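How Do You Shop for a Robot Arm?

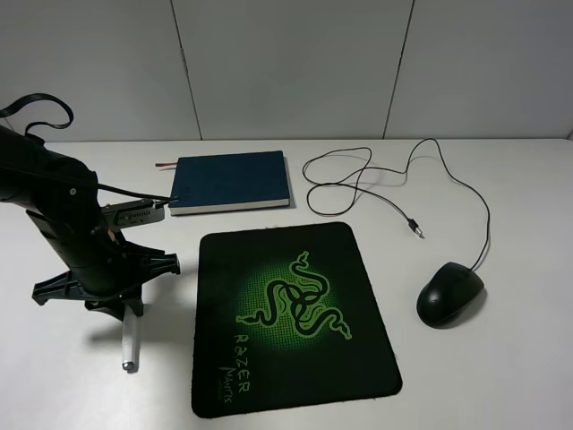 A robot arm at a desk with a notebook, a mouse and a mouse pad. Can you spot the marker under its gripper?

Have you ever saved up for a bike and then remembered you needed a helmet too? Buying a robot is a lot like that! I help choose the gear for our robot club at Delton, and I love a good shopping list.

Last October we had $2000 to spend. My first thought was to blow the whole lot on one big, fancy arm (the Aubert catalogue had a beauty!). But then I wrote down all the little things an arm needs, like cables, a solid table, spare fingers for the gripper and maybe a small camera. My list had 9 extras on it. Yikes!

So we picked a smaller arm for around $1000 and kept the rest for everything else.

Before you buy, ask what the job is. Our arm only had to tidy a desk, so it didn't need to be super strong. Pens are light! A notebook is flat and wide, though, and that's much trickier for a gripper to grab, so I asked the shop how far the fingers open.

Then get your ruler out. An arm needs room to swing, and I always forget the bit behind it where the cables go.

Your turn! Pick a job at home and write your own robot shopping list. What goes first?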